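Bench Assistant, Part Time, Narnthorpe Teaching Stores

We lend chemistry glassware and stands to schools and are hiring one person to help at the bench. The post starts in May and runs 12 hours a week. Work is done at a covered table, one set at a time.
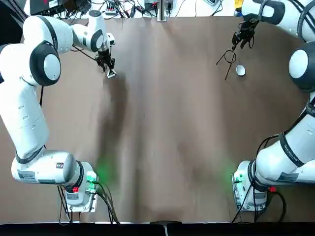
Pay is $180 a week. You do not need a science degree. You do need steady hands and the patience to check small parts before they go back on the shelf.

Duties include setting out stands, bowls and alcohol lamps, checking glass for chips, and replacing frayed wicks. You will also write up the loan cards, which are still done by hand. Wire stands that have been bent go in the repair tray with a tag.

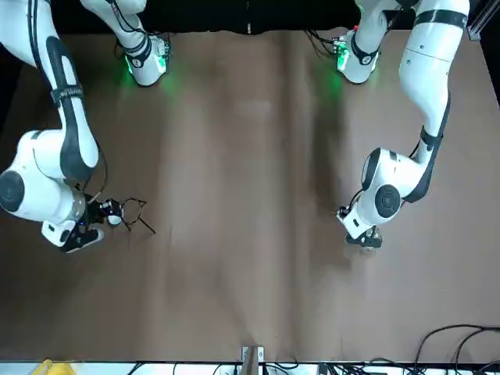

How to apply

Send a one-page letter to Li-hua Chiang, Room 3, Narnthorpe, by March 30, 2000. Quote job number 664. Give two references and tell us which mornings you can work. Interviews include a short turn at the bench with a lamp, a stand and a dish.

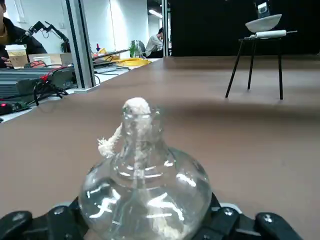 Danish Bugti says the wicks took him longest to learn, and that new people should ask for help with the first few. Training is paid at the full rate.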